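Trellemon suturing program – equipment progress report, January
Prepared by Ehsan Mazandarani for the Tasgate fund

Spending is on plan for the quarter. We placed the order with Raden for a second set of needle drivers, and the service contract on the existing arms is renewed through the end of the grant. Consumables came to $1,733, mostly suture and replacement tips. Tip wear is the main pressure on the budget. The team has now logged 702 knots, and grip gets worse well before the rated life of the part.

Shokri quoted $556 per refurbished driver and $444 if we commit to a full year. We would like to take the yearly price.
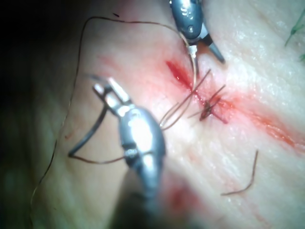

The remaining question is the spare controller. We had planned to buy it this spring, but a lease would leave room for the extra tips – and we could still buy at the end of the term. Please let us know which you prefer before the February order goes in.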